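Filtora project
Second progress report to the Trarkholm fund
2024-11-16

Summary

The work is on schedule and within budget. Since the last report we have finished the block-stacking set, started on the two-arm version of the same task, and trained a first model on what we have. We have 359 recordings that passed checking. A further 104 were set aside, mostly for reasons we now understand and have dealt with. We are asking for one change to the plan, which is set out near the end.

What the task is

The proposal described a set of short tabletop jobs that an operator carries out by driving the arms, so that the model can learn from the recordings. Stacking was chosen first as it is simple to explain and easy to judge afterwards. Coloured cubes are placed on the table and have to be built into a tower inside a square marked out in black tape. A recording counts as good if the tower is standing inside the tape at the end and the gripper has let go cleanly.

The square matters more than we expected in June. In the early recordings there was no mark on the table and operators built the tower wherever the first cube happened to be. The model trained on those had no fixed idea of where to put anything. With the tape down, the operators became more consistent without being told to, and the checking got quicker too.

Each arm has its own small camera near the gripper, and another camera looks down on the table. All views are saved together with the joint positions and the state of the fingers. The close view carries most of the information in the last part of the movement, when the operator is lining up the held cube with the one already down.

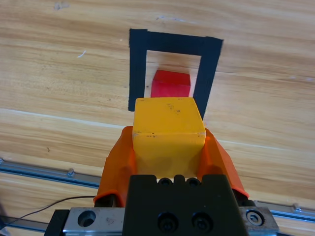
We had trouble with timing between the views during the first weeks. The close camera ran slightly behind the others, and the delay grew over a long session. Restarting the recording program between batches kept it under control, and the supplier, Indska, has since sent a driver update that removes the drift. Recordings made before the update were checked again by hand. Most of the ones set aside come from this period.

Collection so far

Operators work in sessions of two hours with a break in the middle. We tried longer sessions and dropped them. Towards the end of a long one the movements became hurried, with more knocks against the lower cube, and we did not want the model to pick that up.

Cube positions are changed before every recording using a printed list of starting layouts. At first the operators chose the positions themselves, and they tended to put the cubes where they were easy to reach. The list took an afternoon to write and has given us a much better spread across the table. The far left corner is still thin and will be topped up.

We keep recordings in which the operator makes a small mistake and puts it right. A cube that goes down crooked and is nudged straight is useful to the model, which will make the same kind of mistake. Recordings are set aside when a cube falls off the table, when an arm stops on a force limit, or when one of the views is missing. These are stored separately with a short note and can be looked at again if needed.

Two-arm recordings

The single-arm set was closed at the end of the last quarter's work and the operators moved on to using both arms. One operator drives both. In the current version one arm builds the tower while the other deals with a further cube outside the square. The difficult part is keeping the arms out of each other's way, particularly near the tape, where both grippers want to approach from the same side.

We have added a rule that the building arm has priority and the other arm waits or backs away until the stack has been released. This has made the recordings a little slower. It has also meant far fewer stops, and the operators prefer it.
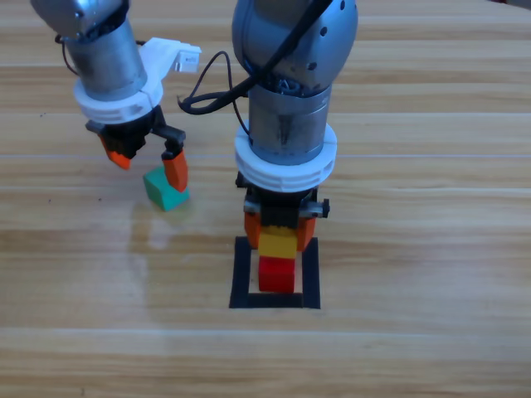 Two-arm stacking: yellow block on red inside the taped square, with the green cube outside it to the left.

The cables needed attention as well. With one arm there was plenty of slack and it caused no harm. With two, the loops can swing into the space between the arms when both wrists turn inwards. We have re-routed what we can and added a cable check to the start-of-session sheet.

First training results

The first model was trained on the single-arm recordings only. It reaches for the right cube reliably and closes on it well. Placing is weaker. It often lowers the cube slightly off centre, and it sometimes opens the fingers too early. We think more recordings with slow, careful placing would help, and the operators have been asked to pause briefly before letting go. We will report proper figures next time, when the same test has been run on both sets.

Equipment and spending

Fingertips wear faster than we allowed for and spare sets have been bought from the consumables line. The second storage unit has arrived and is in use. Kocabaş has finished the work on the recording software and has been paid in full. There are no other unplanned costs.

Change requested

The plan has us moving to a pouring task next. We would like to stay with blocks for one more period and bring in uneven shapes before we go on to liquids. The present set-up could be used without changes, and the results could be compared directly with those above. The total cost and the end date would stay the same. The pouring task would be shortened to make room.

We would be grateful for a decision before the next payment is due, so that the starting layouts for the new shapes can be prepared in time.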